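**Bimanual Cell Inspection Checklist, with Comments**

Site: Firkport laboratory, Cell 3
Study: Runach (effect of background variation on two-arm handling of printed items)
Inspected by: Hertta Hämäläinen
Date: October 10, 2025
Previous inspection: June
Outcome: Passed with comments. Two items to be closed before the next block of trials.

Ratings used on this form are Satisfactory (S), Satisfactory with comment (SC), Action required (AR) and Not inspected (NI). Any item rated AR must be signed off by the study lead before the arms are energized for data collection.

## 1. Access and authorization

1.1 Operator list posted and current: **S**

1.2 Emergency stop within reach of both operator positions: **S**
Tested from each position with the arms at rest. Power was removed from both arms on every press.

1.3 Floor marking at operator line: **SC**
The tape is lifting at the left end. It remains legible. Replace when convenient.

1.4 Written procedure available at the cell: **AR**
The copy in the binder is the one issued before the Kiiskinen grasp-recovery step was added. Operators have been working from the electronic version, and the steps they described to me were correct, but the binder must match. Remove the old copy entirely; do not annotate it by hand.

## 2. Mechanical

2.1 Mounting plates and bolts, left and right: **S**
All bolts checked to the torque given in the cell manual. Witness marks renewed.

2.2 Joint play, both arms: **SC**
Slight play at the right wrist, within the limit. The Uvden group asked that this be recorded at each inspection, as their analysis treats end-point error as a covariate. The reading has been entered in the cell log.

2.3 Gripper fingers: **S**
No cracks. Finger pads were changed on both sides after the last block.

2.4 Aluminum rail and corner posts: **S**

## 3. Electrical and cabling

3.1 Motor supply and fusing: **S**

3.2 Cable routing through full range of motion: **SC**
Both arms were moved slowly through the study envelope by hand. No cable was pinched. The loop at the left wrist is generous and should be watched when tall items are on the table. The operator on duty was reminded to stop the trial if a cable touches a prop, and to mark that trial as interrupted in the record.

3.3 Loose conductors near the mounting plates: **AR**
Short lengths of wire are hanging at the front of the cell on both sides. They must be identified, then either terminated and secured or removed. The technician believes they are left over from an earlier power arrangement, but this has not been confirmed.

3.4 Exposed boards below the rail: **SC**
Acceptable while the cell is used by trained staff only. A cover is recommended before the next open day.

## 4. Conditions specific to the study

The inspection also covers the points on which the Runach result depends. In the first phase, the policy trained against a plain background completed fewer menu-handling trials once patterned walls were fitted, and the policy trained with varied backgrounds did not show the same drop. The claim rests on 423 trials over four backgrounds. It holds only if the remaining conditions were kept steady, and for this reason the items below are inspected as strictly as the mechanical ones.

4.1 Wall covering flat and fixed, no lifted seams: **S**
The leaf-print covering is in place on the back and both side walls.

4.2 Wrist cameras secure, lenses clean: **S**
One camera on each arm. Both mounts tight.

4.3 Lighting unchanged from the logged setting: **S**

4.4 Props match the sheet for the block: **SC**
The sheet calls for a flat paper menu, framed standing cards and a foam board. All were present. The sheet does not say how far a standing card may lean before it is reset, and operators differ on this. A limit should be agreed and written down.

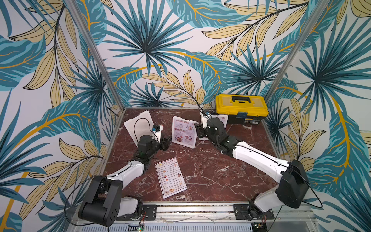
## 5. Housekeeping

5.1 Tools kept clear of the arms' working area: **SC**
The yellow-lidded toolbox at the back right corner is to stay where it is for the whole block or be taken out before the first trial. Moving it partway through would change the background for one part of the data only.

5.2 Table surface clean and undamaged: **S**

5.3 Fire extinguisher in date: **S**

5.4 Storage cupboard: **NI**
Key not available.

## 6. Actions

- Item 1.4: replace the binder copy. Owner: study lead. Before next block.
- Item 3.3: trace and make safe the loose wires. Owner: cell technician. Before next block.
- Item 4.4: agree on a lean limit for standing cards and add it to the prop sheet. Owner: study lead, in consultation with Uvden.
- Item 5.4: inspect the cupboard at the next visit.

Signed: H. Hämäläinen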